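Should the sixth ranger always start out evil?

Skisent
Feb 25, 2026
I've been rewatching a few seasons and I'm tired of the evil sixth ranger. It worked the first time because we hadn't seen it before. Now when a new ranger shows up and beats the team, I know he'll be eating lunch with them in a few episodes. Would anyone miss it if they dropped it for good?

Homudano
I would. A new member who just walks in and joins is dull. The fights before the team wins him over are usually the best ones of the season.

Yimyam
Depends on how long it lasts. If it's 3 episodes it feels rushed. If it's 11 I start wondering why the main five are still alive.

Skisent
I don't mind the fights. I mind that it's a spell almost every time. The spell breaks and he's sorry, and the others forgive him before the credits. If he chose to be bad and then had to earn it back, I'd watch that.

Homudano
A kids' show isn't going to spend half a season on that. The spell lets him be the bad guy and still sell toys at Christmas.

Sedivis
Agree with Skisent. Also the sixth ranger gets his own weapon, his own zord and a better theme song, and then by the end he's losing to foot soldiers like everyone else. Fix that before you fix how he joins.

Yimyam
The power drop bugs me too. I'd like a sixth who is weaker than the others at first and has to train. Has that been done?

Rüdiger Dreßler
Sort of, but the training was over in one episode. My vote is for a sixth who is already friends with the team before he gets the morpher. You could introduce him in episode 7 as a regular character and let people get used to him. 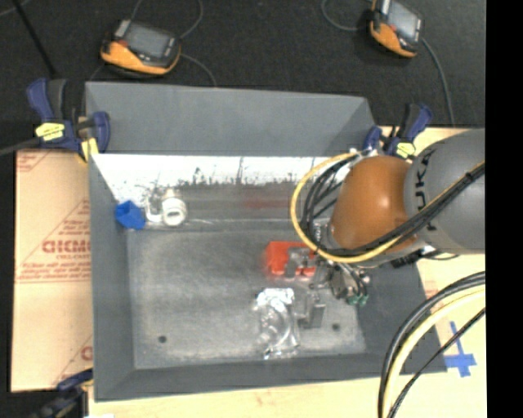
Sedivis
I'd go for that, as long as he isn't the comic relief. They'd never let the comic relief keep the powers.

Homudano
Then you lose the mystery. Half the fun is guessing who's under the helmet.

Skisent
We always know who's under the helmet. The actor is in the opening credits.

Homudano
Not on the first airing. They used to change the opening after the reveal.

Yimyam
Some seasons did. I'd have to check which ones.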